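Hand-held grippers in shared rooms: draft rule on bystanders and clear space
Forum: Working Practice, Automation and Handling
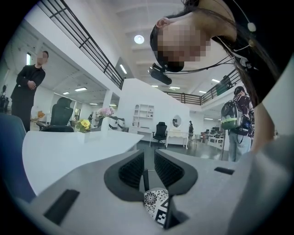

Hand-held gripper in use in an open-plan room, other people present.

Kakard_Moderator
Members are invited to comment on clause 2 of the draft practice note before it goes to the July meeting. The clause at present reads: "Where a hand-held gripper is used in a room open to others, the operator shall keep a clear space of 40 cm on all sides of the finger pads, and shall confirm that the marker card between the pads is clean and flat before work starts." Replies should refer to the wording and should propose an alternative where they object.

d.chaudhary
I support the second half without change. Our site at Bhatt recorded 872 sessions last year and 171 had to be repeated, the greater part of them on account of a bent or dirty card. The check takes very little time.

On the first half I must disagree. A fixed distance is suitable for a powered arm behind a fence. It cannot be met by a person who is holding the tool and leaning over it.

Esteo_Safety
With respect to Mr Chaudhary, the distance was never meant to apply to the operator. It applies to persons passing by. I accept that the draft does not say so. I would suggest "from any person other than the operator".

tindex_user
I would add long hair and trailing cables. Our local rule requires hair to be tied back and any camera lead to be fixed to the clothing. The draft is silent on both, and in my view that is a more serious gap than the distance.

d.chaudhary
Hair and cables are dealt with in the general note on personal equipment. To repeat them here would invite two versions of the same rule.

tindex_user
The general note was written for fixed machines and few of our operators have been given a copy. I maintain the request.

Esteo_Safety
A cross-reference would satisfy me. Consent of bystanders to being recorded should be handled in the same way.

Kakard_Moderator
The wording offered by Esteo_Safety will be entered as an amendment to clause 2. The point on hair and cables remains open. Dinesh Chaudhary and tindex_user are each asked to send a short text, and both will be put to the meeting.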